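Working notes and data card for the Destevholm bench, the two-arm sorting setup in the back bay of our shared workshop. Last revised in June.

# destevholm-bins

Recordings of two robot arms moving small parts between open-front storage bins. The set was made on one table over one build season. It is meant for people who are training or testing pick policies on cheap, ordinary bins and who want to know what the bench was like before they download anything.

## What is in it

- 562 episodes, each a single pick or a single transfer
- 6 task types (listed under Tasks)
- Fixed camera video for every episode
- Joint positions and gripper opening for both arms, logged on the same clock as the video
- A short text label per episode, typed by whoever was running the bench

72 of the episodes are failures that we kept on purpose. They are marked `outcome: fail` in the index. If you only want clean picks, filter on that field. Don't filter on length, since some of the good episodes are slow.

## Bench

The table is covered in tan paper and marked off with blue tape in large rectangles. The tape is there for people, so bins go back to the same place after someone has borrowed the table. Nothing in the control code reads it. The paper gets replaced when it tears, and the tape is laid again from a cardboard template. Expect the lines to shift a little between sessions.

Both arms carry black parallel grippers. The brackets took several tries. The current version is called Skuler in the parts folder, and the drawings are in `hardware/skuler/`. Earlier brackets flexed when the fingers closed on something stiff, and those sessions were thrown out.

Cables run along the outside of the links. We tried routing them closer in and lost a connector at the elbow. Gray tape holds the slack now. Leave enough loop for the wrist to turn all the way in both directions before you tape anything down, and run the `range_check` script at low speed with a hand on the stop button. 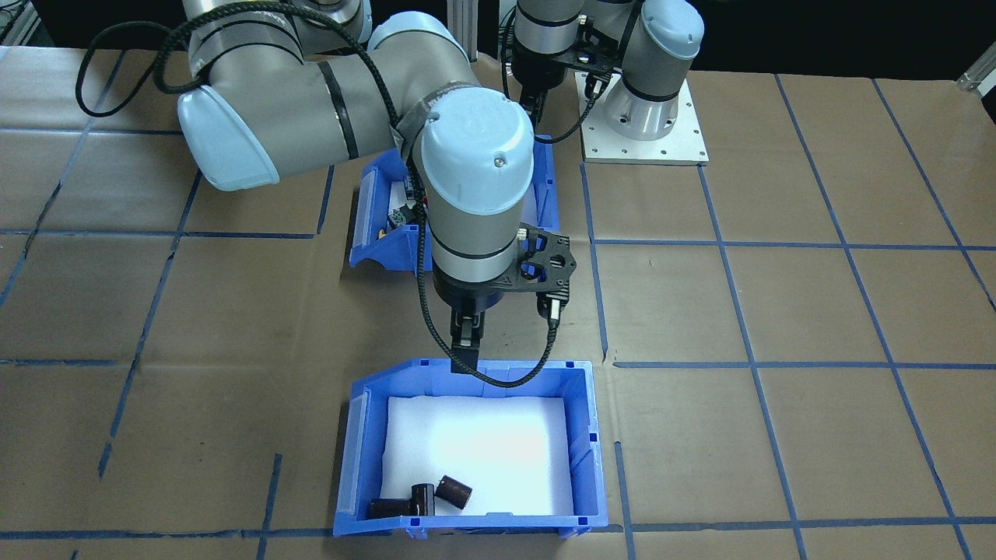 Bins are blue plastic with open, sloped fronts. The front bin has a white foam pad in the bottom. Without the pad, round parts rolled to the lip as soon as a finger touched them, and most attempts ended with the part on the table. The foam fixed a good share of that and caused a different problem, which is glare. White foam under the overhead light blows out in the video, and dark parts lose their edges on the bright side. We lowered the exposure partway through the season. The index has an `exposure` field with the values `old` and `new`.

## Tasks

1. `pick_lying`: pick a cylinder that is on its side
2. `pick_upright`: pick a cylinder that is standing
3. `pick_wall`: pick a part resting against a bin wall
4. `move_front_rear`: front bin to rear bin
5. `move_rear_front`: rear bin to front bin
6. `handoff`: one arm passes a part to the other

`pick_wall` is the hardest of these and has the most failures. The fingers need room on both sides of the part, and the wall takes one side away. Coming straight down does not work well there. The episodes that succeed mostly nudge the part away from the wall first and then close.

`handoff` has only 56 episodes. Treat it as a test split. It is too small to train on by itself.

## How episodes were recorded

Parts were placed by hand, with no fixed pattern. The operator drove the arms from the Kairys controller, a pair of small leader arms clamped to the next bench. Recording starts on a foot pedal and stops on the same pedal, so many files have a second or two of nothing at either end. Trim if it matters to you.

Only one arm is supposed to work over a bin at a time. The lockout for this is in software and is simple: each bin has an owner, and the other arm has to stay behind a line until the owner lets go. It is off during `handoff`.

## Known problems

- The two arms share one power supply. When both speed up together, the gripper readings dip for a few frames.
- Labels are inconsistent. "Tube," "cylinder" and "cap" can all refer to the same part.
- Early sessions have no zero reading for the grippers. Add the offset in `calib/early.yaml`.
- Lighting changes in the evening sessions, when the neighboring bay turns its lamps off.

## Files

```
data/ episodes, one folder each
index.csv task, outcome, exposure, label
calib/ camera and gripper values
hardware/ brackets, bin layout, tape template
scripts/ range_check, trim, export
```

Use `scripts/export` to convert to the Esness format. It skips any episode with missing joint data and prints the folder name. Corrections to labels are welcome as a patch against `index.csv`. Please keep one episode per line and leave the column order alone.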